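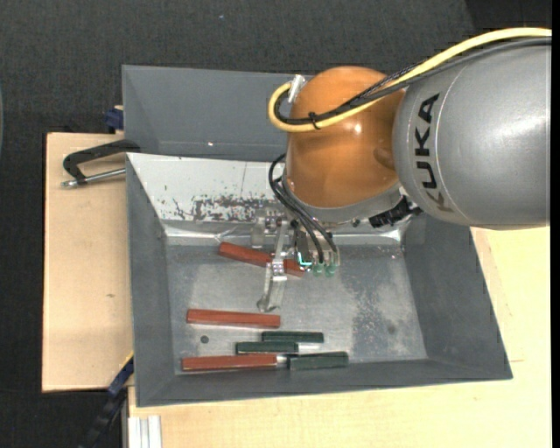
HOME & WORKSHOP

The Patience of Sorting

By Thaddeus Ruiz-Ortega

When my uncle stopped working, he left me his shed in Leridwood and everything inside it. I expected tools. What I received was mostly blocks. There were offcuts from every table and shelf he made, painted or not painted, in buckets, in drawers, under the bench, and one inside a boot.

I did not know what to do with them, so for the whole winter I did nothing. In March I finally took a big metal bin and began to sort.

Sorting has a bad reputation. People think of it as the thing you do before the real work. But I have come to like it very much, and I have met others who like it too. At the repair workshop in Whitfield, where I spend many evenings, there is always a bin of mixed pieces waiting on the bench, and the regular visitors go to it the way other people go to the coffee machine.

Six blocks in a gray bin, three reddish brown and three dark green, are already enough to start a discussion. Do you sort by color or by size? My uncle, I think, sorted by where his hand happened to be. I sort by color first, because my eyes are faster than my ruler. A woman from Clodby told me this is a beginner's way and that she goes by length only. Her shelves are very beautiful, so I could not argue.

The bin itself matters more than I believed. I tried cardboard boxes, and they became soft at the corners. I tried a wooden crate that looked nice in the shed but kept the dust. A large metal bin is heavy and makes a terrible noise when you drop something into it, but the blocks can lie flat on the bottom and you see each one. A deep bucket hides everything under the top layer. If you buy only one thing for this work, buy something wide.

Then there is the question of how full it should be. In the beginning I filled mine to the edge, 32 blocks, and I was tired before I had finished half. Now I put in 9 at most. I spread them out with some space between, I take them one after another, and when the bin is empty I allow myself to stop. Usually I fill it again.

The height of the bench is also worth some thought. Mine was too low, and after two hours my back told me so. I put boards under the bin, and now I can reach the far corner without bending. My neighbor on Mikcombe Road sits on a stool and says standing is for young people.

What happens with the sorted blocks? Some became door stops. Three went to a teacher who wanted them for her classroom. A few of the longer ones are now feet under a cabinet which was never level before. The rest stand on a shelf in the shed, the painted ones to the left, the plain ones to the right - and a small pile in the middle that I still cannot decide about.

I found one last bucket behind the door a short time ago. I have not opened it yet. I am keeping it for the next rainy evening.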